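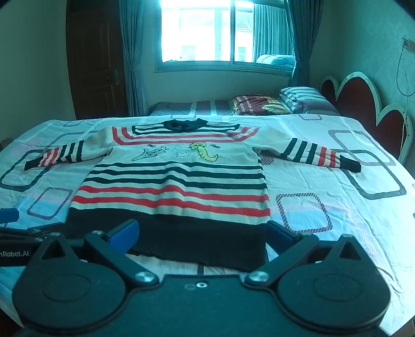
Budgeting for Handheld Grippers: Your Questions Answered

I'm Rafferty, and I handle the buying for the home tasks group at Cikel. We collect clothes-folding and tidying demonstrations in ordinary houses and apartments, and I get a lot of email from smaller teams who want to do the same and have a budget meeting coming up. These are the questions I answer most. I last went through the page in February, so if something looks stale, write to me.

How many grippers should I put in the first order?

Two per person, plus one spare pair for the whole team. Folding a sweater one-handed is a pretty miserable job, and your data will look like it! I've seen plans that start everybody with a single gripper and add the second one "in phase two." By then you've got a pile of one-handed recordings that don't help much with sleeves.

If you really can only afford two, buy two and have people take turns. That's how we began.

Do I need a robot arm before I start collecting?

Nope. Our arms arrived five months after our first recordings and I'd do it in that order again. What you do need early is a decision about which arm you'll eventually mount things on, so the fingers and jaw opening match. Ask the arm supplier for drawings before you sign for the grippers. Beril Tatlı does our mechanical work and she wants those drawings in hand before I'm allowed to raise a purchase order, which annoyed me for a week and then saved us a whole batch.

What do people forget to budget for?

Finger pads! Soft pads wear, pick up lint and lose their grip on thin cotton long before anything else needs attention. I put 225 dollars a year per pair into the plan for pads and small screws, and we usually spend it. Also on my list:

Storage drives, and a second set to keep somewhere else
Chargers, one at each site plus one in the bag
A padded carrying case for each pair
Travel time between homes
Laundry (yes, it's a real line in my spreadsheet)

How much do the clothes cost?

Less than you'd think, if you stay out of the new-clothes aisle. We buy secondhand and we borrow. I look for chunky knits, stripes, prints, ribbed collars and hems, kids' stuff, anything with long sleeves – the plain white T-shirt is easy to find and you'll have plenty of them anyway. Our first 20 garments came out of two closets and a thrift store bag. Wash everything before it goes out, and label it on the inside where the label won't show.

Should we rent a studio or pay households?

Households, for us. Real bedrooms come with patterned sheets, pillows shoved up against the headboard, bright windows and curtains that are half open, and all of that is hard to fake on a studio set. We did price a studio in Closton. The rent alone would have eaten the travel budget, and we'd still have needed to furnish it.

Do set aside money for a proper consent form and somebody's time to walk each household through it. Ekrem Aksoy does ours in person, before any equipment comes out of the case.

Lease or buy?

We bought. I did get a lease quote through Thaweesak, and it made sense for a project under a year. Past that, buying won. If your funding is shaky, ask for a lease with a buyout and get the buyout price in writing.

How long is delivery?

Plan for longer than the quote says. Ours was late by 20 days the first time, mostly customs paperwork. Don't book households until the boxes are on your desk and you've charged and tested every unit.

How many recordings can I promise my boss?

Promise hours of collection and let the count follow. We logged 1,027 usable recordings in our first round and I had told my manager a bigger number, so that was an uncomfortable meeting. Sweaters are slow. Fitted sheets are slower (please start with sweaters).

Can I see your spreadsheet?

Sure! Ask for the Zuneo planning sheet, which is just our internal name for it. The prices are ours and yours will differ, and the tab marked "old" really is old. Adelmo Tedesco keeps the current copy and will send it over, though give him a couple of days in budget season.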